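What went wrong in week six

We had been so pleased with ourselves up to then! The block sorting had been running nicely for Relu Sârbu and me, 67 picks in a row without a hitch, and we (a bit cheekily) left the arm going while we wrote up our notes at the next bench. On the next pick it stopped dead with a force error, and when we cleared it and tried again it stopped in exactly the same way.

Our first guess was the gripper, so we lost most of an afternoon to that. Then Ryszard Stępień, our very patient supervisor, asked whether we had checked the cables, and of course we hadn't. We had left too little slack at the wrist, so on any pick near the wall of the bin the bundle pulled tight as the wrist turned, and the controller read the tug as a collision.

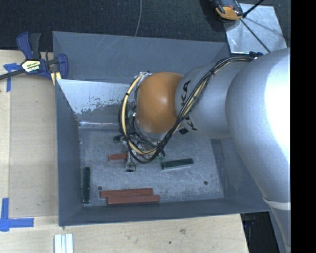

Figure 4. The arm over the bin, with the cable bundle looped around the wrist.

We gave the loop more length, limited the wrist turn in the program, and ran 200 more picks with one of us standing by the stop button the whole time. Two force errors came up, both from blocks lying against each other, and we are still working on those.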